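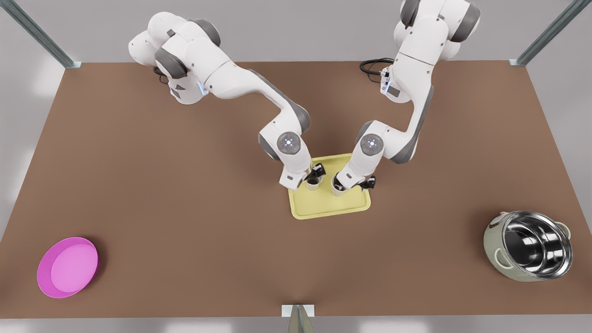
Two cups on a tray, one gripper at each cup. Simulated cell, Gurnar table-setting task.

Gurnar
Paired-arm task package for simulation and training

Overview

Gurnar is a package of simulated tasks for two robot arms that share one table. It is made by Motberg for research groups and for companies who want to train a policy before they buy or build the real cell. The package includes the scenes, the demonstrations, the scoring scripts and the Cosance method, which is our way to decide when both arms should move together and when each arm should work alone.

Why two arms are difficult

When two grippers must work close to each other, a common solution is to make them wait in turns. This is safe but slow. The other common solution is to learn one large policy for both arms. It is faster, but in our tests it often failed when the objects were near each other, as the cups on the tray are. The wrists came too close, one arm pushed the other, and the run was lost.

Cosance learns a small policy for each arm and a third, very small network which looks at both. This third part does not move anything. It gives at each step one value, which says how much each arm must respect the plan of the other. With a low value the arms work freely. With a high value they share one timing.

The method was developed by Solène Moulin and Kyung-hwa Na. Uchenna Bashir wrote the contact model and the scoring.

What is included

14 tabletop tasks with cups, bowls, pots and trays
200 demonstrations for each task, recorded by teleoperation
Scene files with all object meshes and colours
Training code for Cosance and for two baseline methods
Scoring scripts with a fixed list of start positions
Notes for moving a policy to real arms

Results

We report the tray task here, as it is the one most customers ask for. Each method was tested on 2,000 start positions which were not used in training. A run is a success when both cups are standing at their target places and the arms did not touch each other.

Taking turns: 81 % success, mean time 19 seconds
One large policy: 64 % success, mean time 11 seconds
Cosance: 88 % success, mean time 12 seconds

All values are the mean of 5 training runs. The difference between Cosance and taking turns becomes smaller when the cups are far from each other, and for the widest positions we do not see any difference. If your objects are always well separated, the simple method may be enough for you.

Known limits

The cups are rigid and empty in all tasks. We have no liquid model at this time.
Shiny metal surfaces look cleaner in simulation than under a real camera. Please plan some fine-tuning if you use the pot tasks.
The scoring does not punish a cup which slides a little on the tray before it is lifted.
Changing the distance between the arm bases requires new training of the third network. The two arm policies can usually be kept.

Requirements

One recent graphics card with 24 GB of memory for training. Scoring also runs on a smaller card. The code is tested on Linux only.

Licence and ordering

The research licence is free for universities and is given per group. The commercial licence is paid per year and includes support by e-mail. Orders in the Nordic countries go through our partner Dhillon. For all other countries please write to Capucine Coste at Motberg, and tell us which arms you have and how far apart they are mounted.

The next version is planned for September and will add tasks with lids. Questions about the code can be sent to Baptiste Barbier.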